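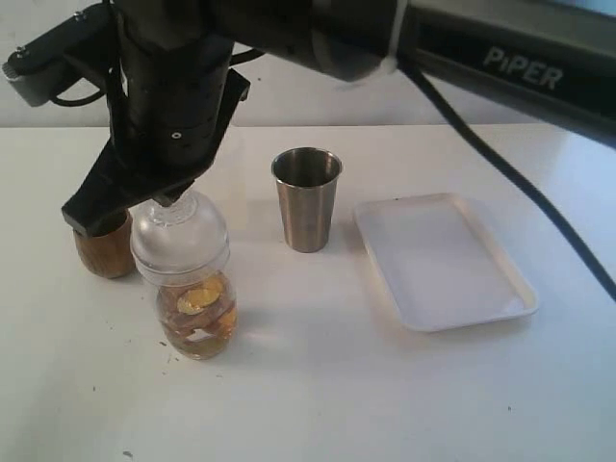 Fig. 1. Bottle, steel cup, tray. White tabletop.

Unit 6 - Pouring, Portioning and Table Setup
Beverage Service Basics, Clondovico Hospitality Program
Notes from the morning session, tidied up a bit. Bring these to the practical.

Where we left off: labels, storage, date marking. Not repeating that. Go back to your Unit 5 sheet if you missed it.

Today - getting a liquid out of one container and into another without a mess. Sounds easy. Most of the marks lost in last July's practical were lost on exactly this.

The three-item station

Bottle, cup, tray. Same three for every exercise in this unit. Fig. 1 has them set left to right in that order. Left-handed people flip it, no need to ask.

Clear bottle for training. You want to see the level while you tip. In Fig. 1 the yellow liquid is down in the lower section, top part clear. A low bottle has to tip further before anything comes out, so people get impatient and then get a rush of it. Go slow at the start.

Narrow neck = thin stream, but it glugs. Air has to get back in somehow. Keep the tilt shallow, leave an air gap in the neck, glugging mostly stops. Wide-mouth jugs are a different problem, see Unit 8.

Steel cup. Doesn't break, good. But you can't see the level through the side, so you have to look down into it, and the inside is dark and shiny and fools you. Two ways around this:
- measure first, then pour the measured amount
- pour in short goes, and check from above between each

Don't go by the sound. Some people swear by it. Not reliable in a noisy kitchen.

Rolled rim on the cup: nice to drink from, bad for pouring out of. Liquid clings and runs down the outside. If you have to pour back from a cup like this, be quick and definite about it.

Tray. White, shallow, raised edges. For drips, and for carrying. Raised edge holds a small spill, not a full cup, so don't rely on it. Colored drinks show up on white right away, which is what we want in training.

Exercise A - single pour
Target 315 ml into a 40-cup test batch container? NO - sorry, that was the old sheet. Target is 315 ml into one large cup, repeated until you can hit it within 8 ml. Weigh with water, 1 ml = 1 g near enough. Zero the scale with the empty cup on it.

Exercise B - pour and carry
Fill to a thumb's width below the rim. Cup on the tray, center of it, then walk to the Mrema counter and back. Look ahead, not at teh cup.

Exercise C - reset
Bottle closed, cup rinsed, tray wiped and dried, table wiped last. Then lay the station out again. Graders look at the table too - crumbs and specks on a white top are easy to spot and they do come off your mark.

Common faults
Holding the bottle by the neck. Hold the body.
Neck resting on the rim of the cup. Keep a small gap.
Stopping slowly, so the last bit dribbles. Lift and turn the wrist a little.
Cup too near the edge of the table.
Cap left on the table upside up, open side in whatever is there. Open side up please.

Words to know: headspace, backflow, tare, drip line. Definitions are in the Zekano glossary, pages as marked in class.

For next time
Read the Fondden handout on measures, first half only. Practice Exercise A at home with water, any cup you cant see through. Write down your results, more than 40 pours if you can manage it. Bad ones too. We will pool them at the start of the next session and look at the spread.

Aprons on before you come in.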